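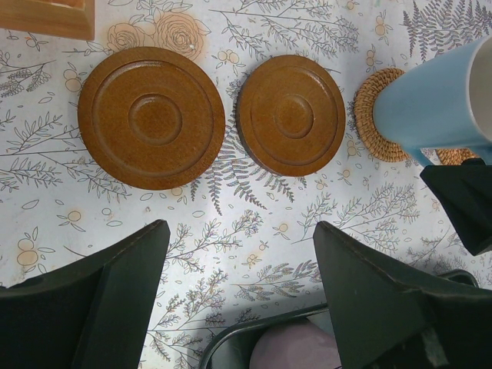 Fig. 1. Two round wooden coasters on the printed cloth.

Hospitality Skills, Unit 6: Dressing a Small Table
Handout to accompany the practical. Notes by Sivaprasad Sundaram.
8 December 2025

You have already had the session on napkins, and those of you who are still speaking to me may now move on to coasters and trays. The reading is the Stidska booklet, pages 50 to 76. You may skip the poem.

1. The cloth

A patterned cloth has opinions. The one in Fig. 1 has ferns, twigs, berries and a pair of big roses, all drawn in grey and a faint orange, and it gets on with most things because the drawing is so thin. A cloth with heavy blocks of colour will argue with every cup you put on it. If you must use one, keep the rest plain and go home early.

Find the main motif before you lay anything. In Fig. 1 the roses sit just above the coasters and can still be seen. Had the coasters gone on top of them, we would have paid for roses and displayed two petals.

Smooth from the middle outwards with the flat of the hand. Do not tug at the corners. Last April a whole group tugged at the corners, from all four sides, with the crockery on.

2. Coasters

Round coasters should sit far enough apart that two people can lift their cups without apologising to each other. For the side-by-side setting, leave a strip of cloth showing. A narrow strip is fine for a drinks table. For a proper tea, I want a hand's width.

Look at the face of the coaster as well as the outline. Ours have a raised rim, a groove inside it and a small round well in the middle. This is handsome and it collects crumbs. A dry pastry brush gets them out. A fingernail also gets them out, and I will see you doing it.

Wooden coasters are wiped with a barely damp cloth and dried at once. They do not go in the sink to "soak for a bit". The Bhat method, which some of you will have met in your placements, allows a little oil on the wood up to twice a term. I have no quarrel with this provided you wipe it off again before the coaster meets the linen.

3. Trays

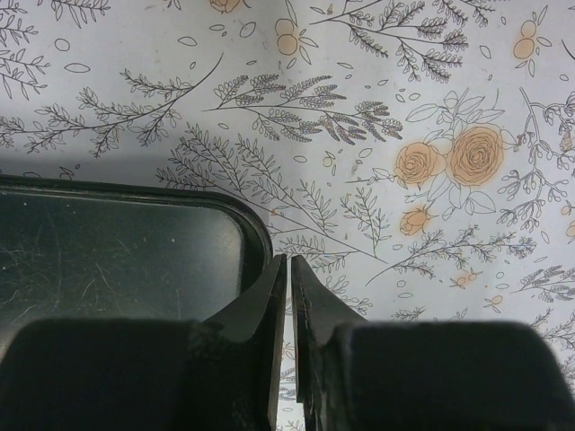
Dark plastic trays are cheap, light and very good at remembering everything that has ever been slid across them. Fine white scratches are normal after a while, and a tray with scratches is still a serving tray as long as it is clean and lies flat. Dust is another matter. It shows on a dark tray from across the room, so wipe it last, just before you load it, corners included.

Lift cups on and off. Sliding is quicker and is how the scratches got there.

A tray parked on a dressed table should be set down square to the edge of the table and clear of the coasters. The cloth will crinkle a little under it whatever you do. Lift, smooth, put back. If you find yourself on the fourth round of this, leave it; the guests are coming for the cake.

4. Wood with plastic

Somebody always asks whether a dark tray may share a table with brown wooden coasters. Yes. The Sorkex course book says otherwise, and has a chart. Ignore the chart.

5. For next time

Lay a table for two on any patterned cloth you have at home, with two coasters and one tray. Write 200 words on where you put the tray and what you moved to make room for it. Bring a pastry brush. Cloths borrowed from the Cekell cupboard go back folded, in the drawer they came from, with nothing sticky inside the fold.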